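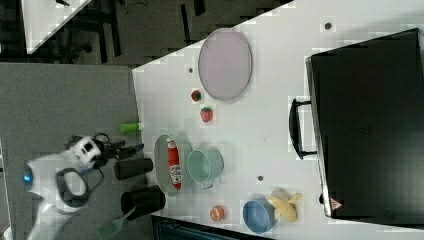
Is it better to teach a robot arm a task by pushing it through the moves by hand, or by driving it with a remote?

By hand is easier to begin with, and for most people at home or in a small workshop I'd start there. You feel straight away when the arm is near the end of its reach, and you don't have to learn a controller first. Remote control comes into its own once you want cameras in the loop, as your own arms aren't all over the picture.

Posted by Zwane

I should say what I'm trying to do. I help out at a club in Sellham and we want our arm to pick up kitchen bits and put them in bowls. I've done 67 goes by hand so far and the replay is jerky, with a horrid little pause just before it closes on anything. I also keep leaning on the elbow without meaning to! Is that me, or do I need to swap to a controller?

Faltton

Bit of both, I'd say. The pause is you making up your mind. We all do it: you get close, you stop, you squint at the thing, then you close the fingers. The arm copies the squinting as well. Decide where you're going to grab before you press record, then go in at one steady speed, even if that speed is painfully slow.
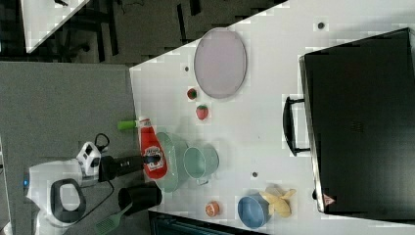 The other thing I'd look at is how much you shift things between goes. If the bowl is always in the same spot you'll get lovely results until someone nudges it, and then the arm will happily drop things next to it. I move everything a hand's width or so after every 5 goes and turn the odd item round. My success rate dropped for a bit when I started doing that, then crept up to about 85 per cent, and it stayed there when other people set the table (which was the real test for me).

And throw the bad ones away. I know it hurts after a long evening. Fumbles where you recover nicely are worth keeping, but if you knocked the arm with your hip, bin it.

On the elbow, hold it by the wrist with one hand and rest the other on the forearm, very lightly. If it still feels heavy, check the payload setting, as mine was set for a different gripper and it sagged the whole time.

Zonder

get a controller, way better. took me 4 evenings to get the hang of it and I'd never go back. turn the speed scaling right down at first or you'll ram the table. only snag is you can't feel when you're squeezing too hard so practise on soft stuff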